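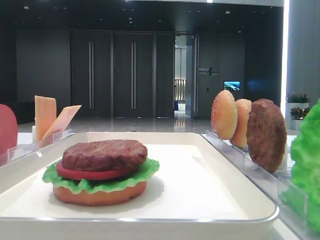
Most of what goes wrong with a demonstration cell has nothing to do with the arm. I have set up and looked after the burger cell at Arkwood for two seasons, and my view is that we spend our maintenance hours on the wrong parts. The joints get inspected, the controller gets its updates, and the clear acrylic holders get a wipe with whatever cloth is nearest. I would reverse that order.

The cell builds a toy hamburger on a white tray. The plastic ingredients stand on edge in slots to either side, and the program assumes each one is where it was taught. The holder is the fixture. It carries no motor and has no fault code, and so it is treated as furniture. In an ordinary factory cell a part nest would be pinned to the table and measured. At Arkwood the holders stood on the counter on rubber feet for the first season, and anybody who leaned across to refill them could turn one by a degree or two. Over the length of a holder that is enough to put a finger against a divider.

The service contract with Paltex covers the arm, the gripper and the controller. It doesn't mention the holders. When a pick failed, the engineer re-taught the pick point, the cell ran, and the job was closed. After a few visits the taught positions described a holder that had wandered across the counter, with each slot corrected separately and none of the corrections agreeing. Ardalan Mohammadi, who took over the program in April, threw out every pick point and started again from two dowels and a base plate. I thought this was excessive at the time. I was wrong.

With the base plate fitted, the holder goes back to the same place after cleaning, and all the slots on it can be taught from one reference. If the plate moves, one number changes. We now check that reference every 1,000 builds with a pointed gauge held in the gripper, and it takes up to 20 minutes including the paperwork. The full joint inspection takes most of a morning and has yet to find anything.

The food itself also needs attention. A cheese slice is flat and behaves itself when it stands straight, but a thin slice in a wide slot will lean, and a leaning slice presents its top edge well away from where the gripper closes. Ghaffari supplied our dividers with a single slot width for everything from cheese to bun. That is convenient to manufacture and a nuisance to run. I would have 3 mm of clearance on the patties and much less on the cheese. The lettuce is the awkward one: its frill is wider than the bun, so the grip has to be judged from the middle of the leaf and never from its edge.

Some colleagues argue that a camera would settle all this. Justusero quoted us for one, and it was a reasonable quote. But a vision system also needs calibrating, and it has to look through or past clear plastic under lobby lighting that changes between morning and evening. I would fit it to a cell whose fixtures were already sound. Fitted to ours as it was, it would have become one more thing to re-teach.

The remaining job is the tray, which still sits loose on the counter. It has four corners and needs two stops. I have asked for them to be put on the next order.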